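Automation and Work Roles in a Tabletop Handling Cell

4. Method

The site was the sample preparation room at Onwood, a mid-size furniture and display company. Two group members (Ryu and Hwang) observed work in the room over 3 weeks in February. A third member, Ahn, interviewed staff. Five employees took part in the interviews. The job descriptions used before and after the change were supplied by the shift lead, Conall Ó Dubhghaill.

Before the change, small parts were picked up, turned and set down by hand at two benches. One bench has now been given over to a robot arm with padded grippers. The other is still manual. An operator starts each run, watches the wrist camera view on a monitor, and stops the arm when a grip looks doubtful. The log for the study period contains 1,247 pick attempts.

5. Observations at the automated bench

The wrist view is the operator's main source of information. It is close to the work, and the fingers themselves hide much of what the operator needs to judge. Slim parts are the hardest case, as the contact point is often behind a pad.

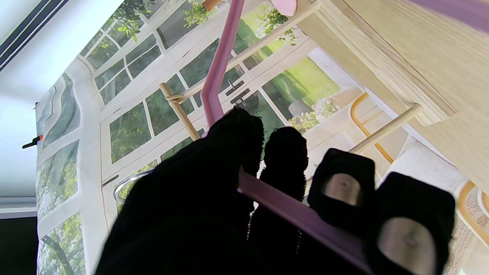 Figure 3. Wrist camera view with a pink part between the black gripper pads. Wooden tabletop at upper right, printed garden backdrop behind.

Operators dealt with this in different ways. Ok-hee Kwak, who had worked at the manual bench for six years, got up and looked at the gripper from the side before allowing a move. Newer operators stayed at the monitor and used the stop button more often. Neither method is covered in the written procedure.

5.1 Changes in tasks

Lifting and repeated wrist turning went down for everyone assigned to the automated bench. Time spent sitting and watching went up. Operators put this at 70 percent of a shift, which agrees with our own notes. Three of the five said they were more tired at the end of the day than before, mostly in the eyes and neck.

Cleaning the pads is a new task. It takes place at the start of the shift and was not included in the revised job description.

5.2 Changes in skill and pay

Kwak's knowledge of how parts behave in the hand is used daily at the automated bench, but the pay grade for the post is based on machine operation only. Ó Dubhghaill has asked for the grade to be reviewed. No decision had been made when our visits ended.

6. Limits

The sample is small and covers one room. We had no access to injury records, so the statements on physical load rest on interviews and observation. Stops were logged without a cause, and we could not separate real grip problems from stops made out of caution.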